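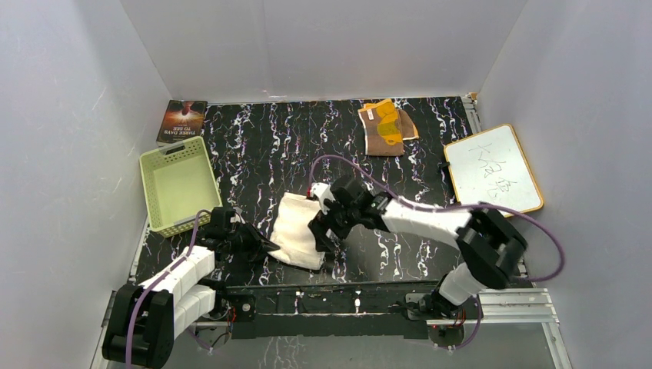 Give it one more software update, Berwyn Wynne wrote to me in December, and you'll be eating those words.

Maybe. I've been told that before. The Muta folding cell at Ulby logged 687 folds before it pulled a towel tight between its two arms and kept pulling. No alarm, no stop. Cadi Pumphrey hit the button herself, and the report put the whole thing down to "fabric variance."
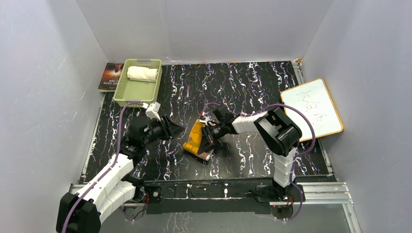
Fabric varies. I'd have thought that was the first thing anyone learned about laundry. If a machine can't tell a snag from a stiff hem, the fault is in the machine, and blaming the towel is a way of closing the file early.

What bothers me more is the fix. Tinska lowered the grip force and called it safe. A weaker pull is still a blind one – the arms still don't know when to quit. I asked for the stop logs and got 3 pages, 2 of them cover sheets.

Show me a cell that halts by itself when the cloth won't give. Then Berwyn can send his next note.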